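# 台面工位夹爪保养：常见问题

这页是给刚接手 Clodico 台面工位的同事写的，问得最多的几个问题都收在里面了。内容由 Rezaul Munshi 起头，后来我陆陆续续补了不少，有点啰嗦，请大家多担待，慢慢看就好。

## 开机之后先做什么？

先别急着跑程序！请把台面擦一遍，用拧干的软布就行，从窗帘那一侧往自己这边擦。石材台面本身带斑点，碎屑落在上面很容易看漏，所以擦完最好弯下腰，侧着光再看一眼。然后把盘子放回位置，玉米放到盘子上，粗的那头（也就是平切的那一头）朝前，尖头朝窗帘。

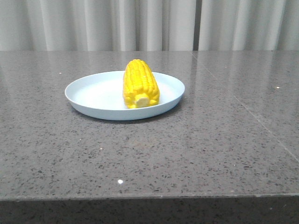
*玉米与浅蓝色圆盘的摆法，平切面朝前*

## 为什么总是用玉米来检查？

因为它好用呀。表面一粒一粒的，有起伏，从尖头到中段粗细又在变，指面哪里贴不住，夹一次心里就有数了。Selvaraj Dewan 以前试过光滑的圆柱件，夹是夹得住，可问题也全给盖过去了。

## 指面磨成什么样才需要换？

这大概是我收到最多的一个问题。外侧的颜色深浅不用管，要看的是两指相对的内侧边。发白、起毛都属于正常磨损，用指甲轻轻刮一下，如果有碎末掉下来，或者摸得到台阶，就该换了。我们的规矩是满 900 次夹取必查一回，哪怕看着还好也要查，查完在 Prerkico 的记录表里写一行，写得随意点没关系，但一定要写。
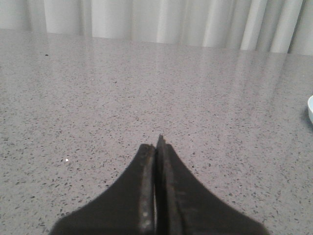 *腕部视角：两指接近合拢，左指内侧边有浅色磨痕*

## 两个指尖高低不齐，要紧吗？

先看差多少。指尖错开超过 2 毫米，就要松开指座螺丝重新对齐；没到这个数，记下来，下次保养时一起处理就可以。对齐的时候请先断电，把手指推到合拢位置，让内侧面贴住，再交替拧紧两边的螺丝，每边一次只拧一点点，千万别图快把一边先拧死，不然另一边怎么调都是歪的（这个亏我吃过两回）。

## 合拢以后中间还留一条细缝，是坏了吗？

不一定，别慌。合拢零点设得保守时，本来就会留一点缝。如果缝是上下一样宽的，重新做一次零点标定即可；要是一头宽一头窄，多半是指座没装正，请回到上一条。标定前让机器空走 20 个来回，丝杠活动开了，读数会稳得多。

## 夹取测试怎么看才算合格？

把速度降到平时的 28%，从腕部画面里盯着两边的手指慢慢靠近玉米。

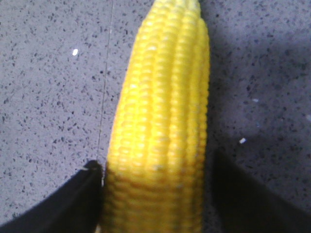 两侧应当差不多同时碰到。要是每次都是同一侧先贴上去，另一侧还隔着一道缝，就先查物件有没有放正，再查手指中心的偏移量，改一个参数测一次，不要两个一起改。夹稳之后停一停，再抬起来、放下去，看看玉米有没有打转。有轻微转动的话，先清洁指面再测，十有八九就好了。

## 指面用什么清洁？

清水加软布，晾干再用。请不要用酒精反复擦，我们这批 Restavitz 的指面涂层不太吃得消，擦久了发脆。

## 备件放在哪里？找谁领？

在 Selvanayagam 那间库房，靠门的抽屉里。左右指不通用，领的时候看清袋子上的字，拿不准就问 Rezaul，他上午十点以后基本都在。旧手指也请装回袋里交给他，磨损的样子我们还要留着对比。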